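Mumarora opens its doors, sells me a phone case

The queue for the new Mumarora flagship reached the tram stop by the time I joined it, and I can report that 700 people will stand in drizzle for a free lanyard. I was one of them. The lanyard is grey.

For anyone who has avoided the billboards, Mumarora is the carrier that spent most of March telling us shops were finished and everything would move to the app. It now has a shop. Store manager Marisa De Luca walked a handful of us through it before the doors opened, and she didn't blink when I brought up the billboards.

Downstairs is all Wista handsets. The front tables are Wista, the window is Wista, and the wall that rival maker Trerkeo had been hoping for is a very large photo of a Wista at the beach. Trerkeo gets a shelf near the loo. Facundo Medina, over from Trerkeo's Melbourne office, called it "a high-traffic position" and went to find a coffee.

The prices are the odd part. The mid-range Wista is $67 a month on a 2-year plan, the same as online, except that in store you also get a colleague named Madhu Kashyap, who moved my contacts across while explaining, very kindly, that I had been backing up the wrong phone. I'd pay extra for Madhu.

Upstairs there are repair benches, a row of stools and a workshop space where Katherine Restrepo will be running free classes on photo storage. Bookings are through the app - of course they are - and the app was down when I tried it.

I left with the lanyard and a case I hadn't planned on. The tram was late.

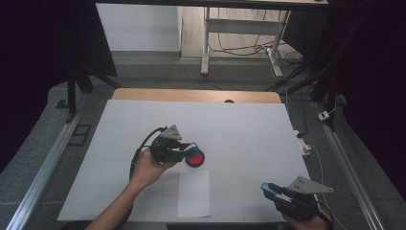 Paper laid out on the table, with a smaller sheet on top.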